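Site Visit Report: Parcel Handling at the Trarier Open Day
Silvan Marti, Automation Systems, second-year project
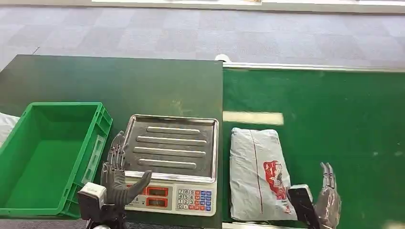 My project topic is how small warehouses check parcel weights before shipping, and whether a two-armed robot can take over a station laid out for a person. Our group of 5 went to the Trarier open day in September to watch one at work. The station was the kind I have been drawing all term: a green table with an open crate on the left, a digital scale in the middle and a conveyor belt along the right side. The scale has a steel tray with raised ridges and a full number keypad on the front, so it is a model meant for a human operator. The robot has two gray hands with jointed fingers, one on each side of the scale, and the parcel on the belt was a soft gray mailer with a red print on it. I had assumed in my proposal that the test items would be stiff boxes, and I have changed section 2 because of this.

Purpose of the visit

I wanted to see three things for the report: how the parcel is picked up, how the weight gets recorded, and what happens when a pick fails. Our instructor also asked us to note the floor space needed and the safety setup.

What we were told

The demonstration was run by two engineers from Plitov, the company that does the integration work. The task is to take a parcel from the belt, lay it on the scale, wait for the reading to settle, and place the parcel in the crate. Full crates are changed by hand. The weight goes to the stock software, called Koller, over a cable, and the robot does not press any keys during a normal run. It can be taught to press the zero key, but they were still working on that.

Mailers are harder than boxes. A box has flat sides and keeps its shape when it is squeezed. A mailer folds, and the contents slide to one end when it is lifted. The engineers said most of their lost time comes from mailers that hang over the side of the tray and touch something, which gives a wrong weight. Their fix is a second placement if the reading does not settle.

Results from the session

We were allowed to log one session of 50 parcels. I wrote down the outcome and another student kept the time. The session took 27 minutes including stops. 5 parcels needed a second placement, and 2 had to be moved by one of the engineers. Both of those were mailers. I did not separate the stop time from the working time, so I can't give a true cycle time. This is a gap in my data.

Comparison with the Truvon cell

Last term we studied the Truvon cell in our lab, which uses one arm with a suction cup and a scale built into the belt. It needs less movement for each parcel, but the belt has to be bought with the scale in it. At Trarier the existing table and scale were kept. For a small warehouse that could matter more than speed, and I will work out the cost of both in section 4.

Still to do

I need the price of the hands and how often the fingers are serviced. Plitov has agreed to answer questions by email. I also want to repeat the log with boxes only.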